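Hirkwood Groups - Muting, Leaving and Getting Back In - FAQ

Last updated Jul 21, 2025

Quick answers to the stuff we get asked most about group chats on Hirkwood. If yours isn't on the list, use the contact form at the bottom.

How do I mute a group without leaving it?

Open the group, tap the name at the top, then Mute. Pick an hour, a day, or until you turn it back on. Messages still come in. You just won't get a buzz every time.

Can other people see that I muted them?

No. Nothing shows on their end. Your read marks still work like normal though, so if you open the chat they'll see that you read it.

I muted the group and I'm still getting alerts. Why?

Somebody is probably tagging you. Tags get through a mute unless you switch them off too. Settings > Alerts > Tags. Also check your phone's own settings, the app can't override those. Still buzzing? Log out on any old tablet or laptop, mutes can take a while to reach a second device.

Does everyone get told when I leave?

In small groups, yes, a gray line saying you left. In groups over 400 people only the admins see it. No way to turn the gray line off right now. We know. It's the number one request.

Do my old messages go away when I leave?

No, they stay. If you want them gone, delete them before you leave. Once your out you can't reach them. 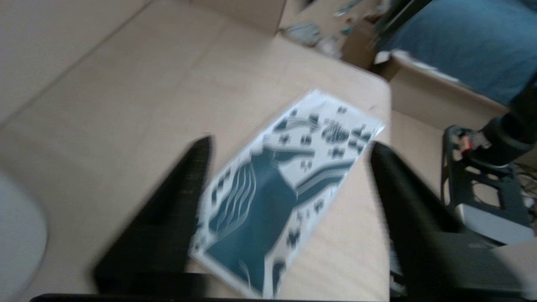

Can I delete a bunch at once? Yes. Press and hold one message, tap the others, then the trash can. On the web version you have to do it one by one for now.

Can I get back into a group I left?

Depends. Open groups, just search and join again. Closed groups, an admin has to add you or send a new link. Old invite links stop working 2 days after they're made.

It says "You can't join this group." Did somebody ban me?

Maybe. You see the same message when:
- the group is full (the limit is 1,061 members)
- the link is old
- the group was closed or deleted
- an admin removed you and checked "don't allow back"

We can't tell you which one, and we can't overrule an admin. Ask someone who's still in there.

What happens if the only admin leaves?

The member who's been there longest gets the job. They can pass it on, Group info > Admins > Hand over.

I moved my groups over from Vavell and half the names are missing.

People who haven't made a Hirkwood account show up as "Guest" till they do. Once they sign up with the same email the name fills in. The old messages should fix themselfs too, give it a day. If you see error 436 during the move, your export file is too big. Split it by year and try again.

Does this work for Vavell photo albums?

Not yet. Planned for October. Chats only until then.

Can I stop people from adding me to groups?

Yes, Settings > Privacy > Who can add me. Pick Contacts or No one. With No one, you'll get an invite you can turn down instead.

How do I report a group?

Group info > Report. Pick a reason, add a line or two if you can. The admins don't see who sent it. You can leave right after, the report still goes through.

Still stuck? Contact form, pick "Groups" from the menu. Please include your app version (Settings > About).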